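The Yellow Flag of Kumlow

Fergus Geddes had been harbourmaster at Kumlow for nine years before anyone asked him what the yellow flag meant.

It was a reasonable question. The flag hung from a nail behind his door, between the tide tables and a calendar from the Porard Building Society. His predecessor had left it to him along with a kettle and a grudge against the lifeboat station.

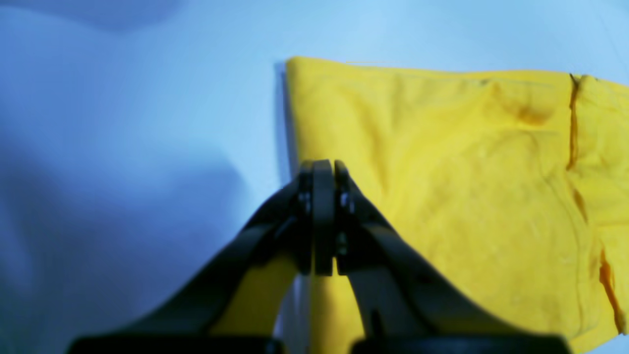
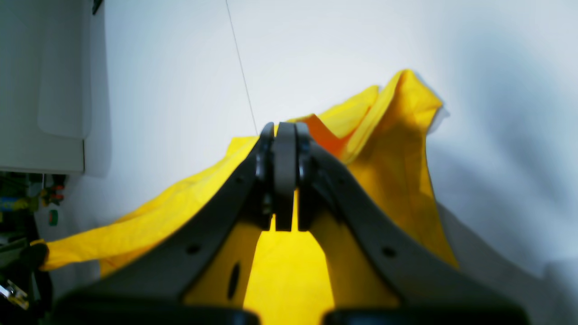

The person asking was a girl of eight or so, in wellingtons, eating a sausage roll. She had come in out of the rain while her mother argued with the parking machine.

"It means quarantine," said Fergus, with the firmness of a man who had once half read a book about it.

"Who's got it?"

"Got what?"

"The plague," she said, and took a bite.

He told her there was no plague. She nodded politely and went back out to the car park. By four o'clock the chip shop had shut, and the ferry from Dow had been telephoned and asked, as a courtesy, not to come.

Fergus did what he always did in a crisis and made a list. He wrote "No plague" at the top and underlined it. Then he walked to the post office to pin it up, and found thirty-five people queuing for tinned peaches, standing well apart and looking more cheerful than they had all August.

"How bad is it?" asked Mrs Joneck, from behind a scarf.

"There isn't any."

"He's being brave," she told the queue.

Kumlow had a population of 800 and had not been the centre of anything since the herring left. Now the brass band was rehearsing outdoors, one player to each bollard. The minister had called on two households he had been avoiding since Easter, and shouted comfort through both letterboxes. Somebody had left a casserole on the harbour office step with a note saying Fergus was in their thoughts.

He took it inside. It was lamb, and very good.

At six the telephone rang. It was the council in Porard, wanting to know whether the flag should stay up.

Fergus looked at the nail, and at the casserole, and out of the window at the lifeboat station, where the whole crew had confined themselves to the boathouse with three packs of cards and no biscuits.

"Best give it until the weekend," he said, and went to find a spoon.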